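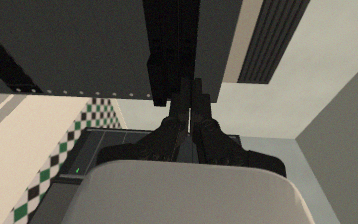

Comparing grippers before buying one: a talk with Miloslav Vlček

Miloslav Vlček works at Suravton, a small engineering office that helps kitchen and laboratory firms to choose robot arms. Since November he has spent most of his working hours in a simulated kitchen, where he compares two grippers, two wrist camera positions and two controllers for a customer, Gokgate. I met him in the late afternoon, when his computer was still busy with the last runs of the day.

I asked him first why he does this work in simulation, when he has a real arm in the next room.

"The real arm is patient, but I am not," he said. "If I want to change the fingers on the real one, I need tools, I need to calibrate again, and then it is lunch time. In the simulation I change one line in a file. So I can ask a stupid question and have the answer quickly."

He is careful about what such an answer is worth. The simulation does not tell him how a finger pad will wear, or how it will behave when there is oil on it. It tells him whether the gripper can reach a place, whether it hits something on the way, and what the wrist camera can see while this is going on. For these three matters he trusts it quite well.

The kitchen model was bought from another company and changed by his team. It has dark cabinets, a pale table, and a floor of green, black and white checks. The checks are very helpful, he told me, when one looks through the wrist camera and has lost the sense of which way is up. 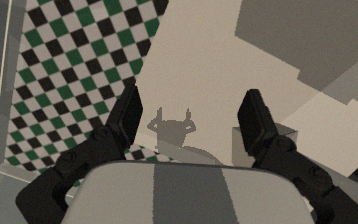 Two grippers, one arm

The first gripper on his list is the Fonseca, which has linked fingers with several pivots. The second is the Plunside, a simple parallel gripper with straight sliding jaws. Both were fixed to the same white arm, and both had to do the same work: go to a point near the appliance, close, open, and come back without touching anything.

"With linked fingers, you must think about the elbows," Vlček said. "When the hand opens, the links go out to the sides. People look only at the fingertips and they say, fine, there is enough space. But the elbow is the widest part, and it is the elbow that hits the cabinet."

For this reason he always checks the open position separately. He lets the hand open wide over a free piece of the table, and he looks at the picture from the wrist camera and also at the shadow on the surface. The shadow is not a measurement, but he finds it a quick way to notice that a link is turned wrongly or that the model of the hand was loaded with an old file. This has happened to him more than once.

The Plunside was easier to plan for. Its jaws stay inside the width of the body, and so the planner found a free path more often. In the narrow approach test, each gripper had 70 attempts. The Plunside failed in 5 of them and the Fonseca in 13.

I said that this sounds like a clear result. He did not agree.

"It is clear for this one test. The customer has also round things to pick up, and there I liked the Fonseca more. The pads stay where I want them. If you show the customer only one number, he will buy the wrong hand and he will be angry with you, and he will be right."
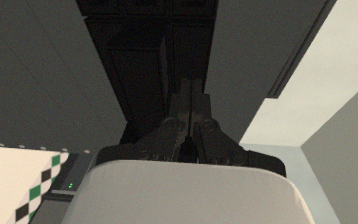 Where to put the camera

A larger part of our talk was about the camera, and here he had stronger opinions. In the first position the camera sits low and close to the arm, and the grey housing takes a big piece of every picture. In exchange, both fingers stay in view, also when they are almost closed, and the controller can check their state directly from the picture.

In the second position the camera is moved further out on a bracket. The view of the table is better, but the fingers are at the edge, and when the wrist turns near a cabinet, the bracket itself becomes a danger.

"Everybody wants the beautiful view," he said. "I want the view where I can see my fingers. Perhaps a third of the picture is only housing, all right, I can live with this. The housing is always at the same place, so I mask it and forget it."

The dark cabinets were a problem for both positions. Black fingers in front of a black recess are difficult to separate, for a person and for software also. Vlček first thought of making the fingers lighter in the model, but then he decided against it, as the real fingers are black and the customer will not paint them. He changed the light in the room a little, wrote down the change in the report, and repeated the runs with both settings.

He also keeps a view from outside the arm, set high enough to show the base, the table and the appliance together. The controllers do not receive it. It is for him, when a run has stopped and he wants to know what the arm was doing.

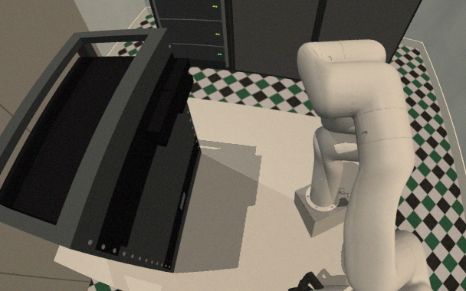 "From the wrist you can believe that everything is fine," he told me. "Then you look from outside and the arm is folded like an old umbrella." A folded arm can still reach the point, but it has little freedom left for the next movement, and he counts such a run as a warning in his table, even when the task was completed.

The controllers are the part which is not finished. The older one follows a planned path and stops if something is wrong. The newer one corrects the path all the time from the camera picture. Until now he has 69 complete runs with the newer controller, and he does not want to publish a comparison before the older one has the same number. He would say only that the newer one moves more softly near the table, and that it becomes nervous when large shadows come into the view.

I asked what he would do differently if he started again. He thought about it for some time.

"I would write the names of the files better," he said. "And I would begin with the camera, then the hand. We did it in the other order, and when the camera moved, I had to repeat half of the gripper tests."

The real arm will have its turn when the controller runs are complete. Vlček plans to repeat only the narrow approach test and the round objects, with both grippers, and to send the results to Gokgate together with the simulated ones — also the ones that do not match.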